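Home > Kitchen & Table > Lunch Packing
Tags: lunch boxes, latches, packed lunch, table covers
1264 views | 14 replies | Share (5) | Print this thread | E-mail to a friend

Latch-lid box or plain snap lid for every day?

harrowgate_pl
I need to settle on one kind of lunch box for the house and stop buying one of each. At the moment we have three snap-lid tubs, a zip bag that smells, and one white box with a gray clip on each side and a handle set into the lid. The white one gets used most. It's also the one I have complaints about, mainly the clips. They are stiff in the morning and the little one can't open them without help at noon.

Before I buy more, do people who use the two-clip kind still like it after a year or so? I'm looking at the Gondik, which has the same layout.

tupelo_marsh
Had the Gondik two years. Clips loosen up after a couple of months. Run them under warm water before you put the lid on and they go down easier. Mine still closes fine. The handle folds flat so you can stack another box on it.

bent.fork
I went the other way and got rid of every clip box we had. One clip breaks and the box is done. With snap lids you replace the lid. Omodar sells lids by themselves, or did when I last looked.

harrowgate_pl
Good to know about the lids. Did the clips break at the hinge or at the hook?

bent.fork
Hinge, both times. The hook was fine. It went through the dishwasher every night on the bottom rack, which I'm told you shouldn't do.

quarry_lane
Bottom rack will do it. Top rack or by hand. I wash ours by hand and take the clips off first if they come off. Some do, some don't. Push from the inside with your thumb, and if it doesn't move, leave it alone.

tupelo_marsh
Mine don't come off. I use an old toothbrush around them.

harrowgate_pl
I cleared the table and put the white one out with a plate to work out what would fit. I do my packing there now, on the tan cover, because the counter is taken up with the drying rack. The plate is a pale blue one from the everyday stack. I lay the lunch out on a plate first and then move it to the box. If it looks like enough on the plate it's enough in the box.

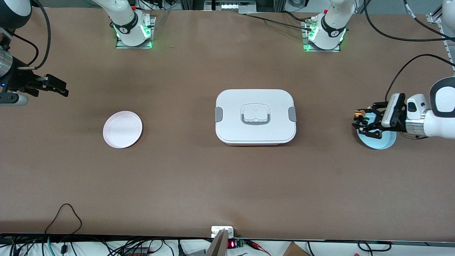 The trouble with doing it that way is that a round plate holds food differently from a box with corners. A sandwich cut in triangles sits well on the plate and wastes half the box. Cut in strips it goes in along the long side and leaves room for fruit at the end. I've started cutting in strips for that reason, and the kids haven't said anything about it.

So the real question may be the size of the box and I've been blaming the clips.

oldstaircase
I don't see the point of the plate. You're washing a plate every morning for nothing. Pack straight into the box.

harrowgate_pl
It takes five seconds to rinse a plate.

oldstaircase
It takes five seconds and then it has to dry and you said the rack is already full.

quarry_lane
I'm with harrowgate on this. When I pack straight in I always put in too much bread and not enough of anything else. Seeing it flat helps. I use a cutting board for it, so there's no extra dish, since the board is already out.

bent.fork
Cutting board is the answer here.

harrowgate_pl
I'll try the board. The plate also ends up as my own breakfast plate half the time, so it isn't wasted.

mill.pond.rd
Different question. What is the table cover? I've been looking for a smooth one that wipes down. The ones with a fabric feel hold on to jam.

harrowgate_pl
It came with the house and I've never found a label on it. Sorry. It wipes clean with a damp cloth and dish soap. The only thing that has marked it was a hot pan, at the other end.

mill.pond.rd
Thanks. The Stotholm one I had curled at the corners within a month. I ended up weighting it with books.

tupelo_marsh
Put it upside down in the sun for an afternoon and the curl comes out. I did ours in July and it has stayed flat.

oldstaircase
Or it gets brittle. Mine cracked along the fold after I left it out in the sun.

tupelo_marsh
How long did you leave it?

oldstaircase
A weekend.

tupelo_marsh
I said an afternoon.

quarry_lane
Back to the boxes. If the little one can't do the clips, practice with the box empty at home. Ours learned to hold the box against the stomach and pull one side at a time. Took 5 days. Before that the teacher was opening it, and there are a lot of boxes in that room at lunch.

For size, measure in water. Fill the box to where the food would come and pour it into a measuring jug. Ours holds some 2000 ml, which is too big for a seven-year-old and about right for me. The Bailly is smaller with the same kind of lid.

harrowgate_pl
Measured. Ours is a bit over half of yours, so size is fine and it's the cutting that was wrong. I'll keep the white box, do the clip practice, and get one more with clips for the older one. The snap tubs can go to leftovers.

bent.fork
Top rack.

harrowgate_pl
By hand. I'll post again if a hinge goes.

14 people are following this thread | 5 shares
Print this thread | E-mail to a friend
Filed under: Lunch Packing, Food Storage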